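Prulodach Residents' Kitchen
1/24/19
A short series of posts on the shared kitchen at Laro House and the arrangements for the coming weeks. Please read to the end before booking. (1/9)

The kitchen reopened in December after the worktops were replaced. We thank all residents for their patience while meals were moved to the Katar Room, where space was limited and the sink was slow to drain. (2/9)

There are now two booking periods each day, morning and evening. Bookings are made at the front office and are not taken by telephone. A booking covers the worktop, both hobs and the small oven. It does not cover the large fridge, which remains open to everyone at all times. (3/9)

Place settings for the supper club are laid along the front of the worktop before cooking starts. Each person has a bowl, a fork and a spoon. Ingredients stay at the back until they are called for. Several members have asked whether bowls must match. They need not - plastic and steel are equally welcome, and we have no plans to buy a set. (4/9) 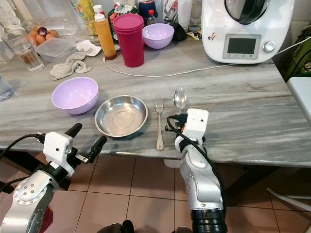 Eggs are to be kept in a lidded container with the resident's name and room number on the lid. Onions may be stored with them for the length of a booking but should go back to the vegetable rack afterwards. Drinking glasses should be kept well away from the edge of the worktop. We replaced a good many last year and would prefer to spend the money on saucepans. (5/9)

On the care of the new worktops: please wipe them with a damp cloth and washing-up liquid only. Lemon juice, vinegar and scouring powder must be wiped up or kept off altogether. The veined pattern hides crumbs very well, so a second wipe is requested at the end of each booking. Cloths go in the wash bin by the door. (6/9)

Residents of rooms 190 and 201 have kindly agreed to hold the spare keys to the dry goods cupboard. Please knock at a reasonable hour. The Furtado wing has its own cupboard and its own keys, and requests from that side should go to Abrehet Yilma. (7/9)

A correction to our earlier notice: the supper club does not provide rice. Members bring their own, measured and rinsed. Cooking oil and salt are supplied. We regret the confusion this caused at the last supper. (8/9)

Questions about bookings, lost lids or the oven timer should be put in writing to Sepehr Shahbazi at the front office. Replies are normally given within two working days. (9/9)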